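From the Gripper Bench: Soft Pads, Thin Plastic

Évanthia asked for a longer report this time, so get comfortable! We have been comparing hand-held grippers all through January, and this round we moved to a kitchen table, because a bench full of neat test blocks had begun to flatter everybody.
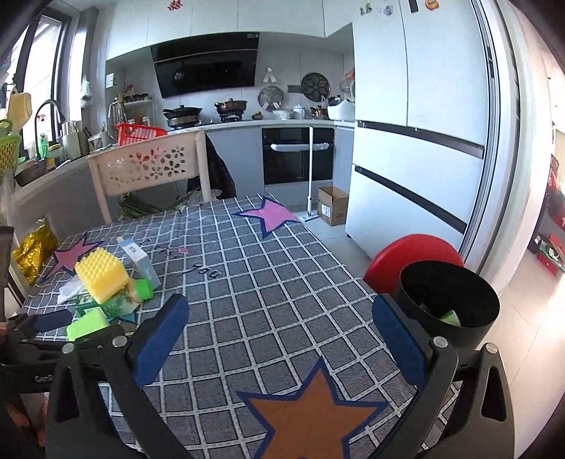 Blue foam pads, with sponges and other cleaning things waiting on the table.

The first question was how much the pads matter, and I'm still inclined to say more than the handle does (the Rutirent trials left me thinking the same). A sponge forgives nearly any grip. A bottle on its side is much fussier, and you have to come at it squarely.
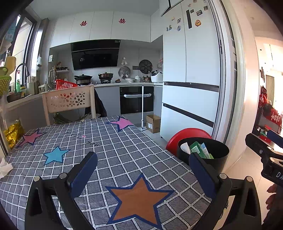 Réjean Campbell wrote in to say that we should stop scoring by success alone and note how many tries each pickup takes, since a gripper that needs three goes is tiring to use. Fair point, and there's now a column for it in the Hestoso log, which stands at 372 entries.

Film is where I slow right down and hold my breath a little. 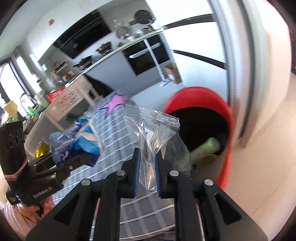
A small clear packet between the dark blue pads.

What I like to watch is the edge of the plastic, and whether it wrinkles evenly on both sides. If it doesn't, I open up and start over.

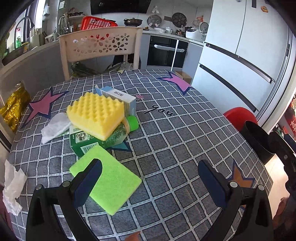
Flat things come next, and I'd like to give them 6 sessions before we compare notes with Gestia. Send me your own pad favorites in the meantime, the odder the better.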